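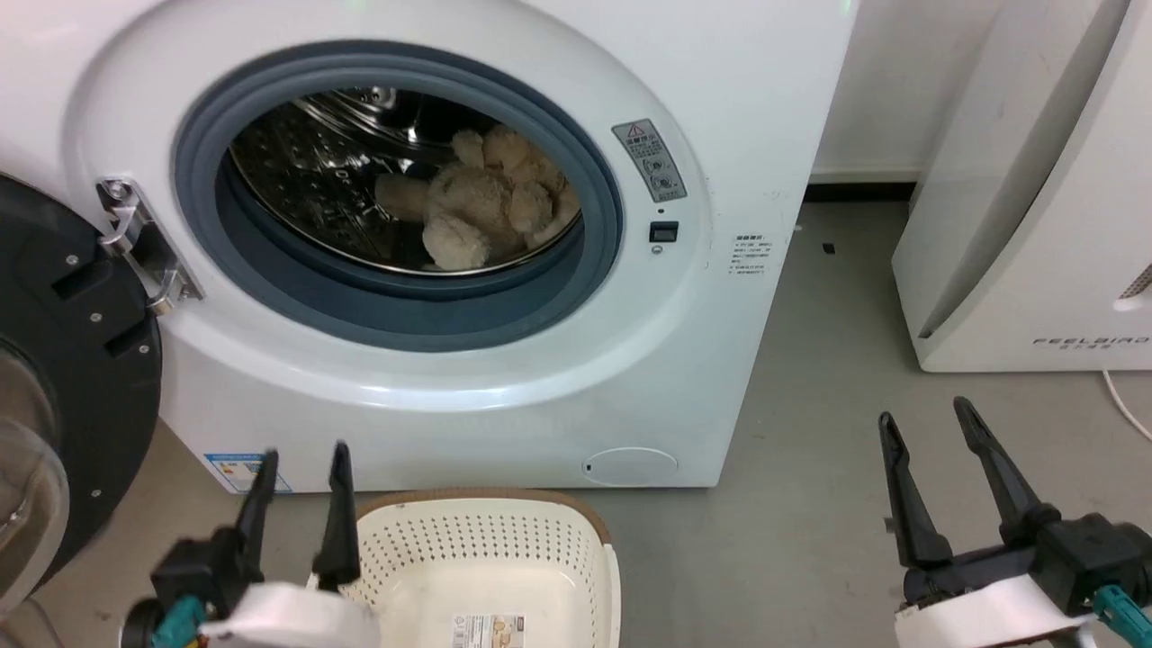
Laundry station, washer door open, with basket and both grippers in front.

Working Group on Household Manipulation Practice
Minutes, Jun 23, 2019
Present: delegates from Skukeo, Edine and Tsai. Apologies: Mutoso.

1. Previous minutes
The April minutes were approved with one correction. The cycle limit before jaw inspection is 3,000, not 1,280.

2. Clause 14, washer approach
Edine proposed that the arms hold short of the drum opening until the door is confirmed fully open. Agreed. Tsai asked that warning labels on the appliance front stay uncovered by markers or tape. Agreed.

3. Soft goods
Skukeo reported 225 logged transfers between drum and basket. Long-pile plush remains the difficult case — the jaws can close on fiber alone and the grip reading still looks normal.

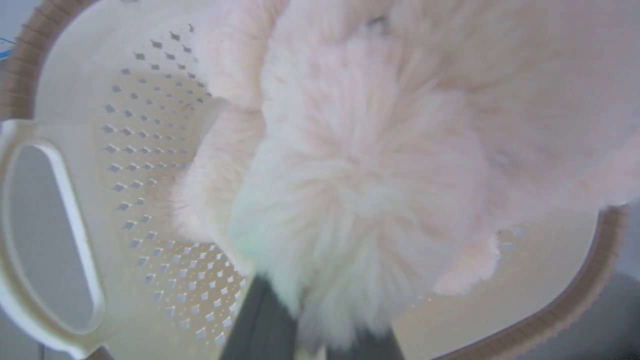 Tsai wanted a separate force limit for such items. Edine objected that pile length is hard to measure on site and preferred a short test lift before any full transfer. The test lift was adopted as a draft; the force limit was deferred.

4. Floor layout
Cables must be kept out of the base travel area. Wording to be aligned with the existing clause on baskets.

5. Actions
Skukeo: circulate the transfer log.
Edine: draft the test lift text, including lift height and hold time.
Tsai: comment on clause 14 before the next meeting.
Mutoso: confirm the jaw inspection form.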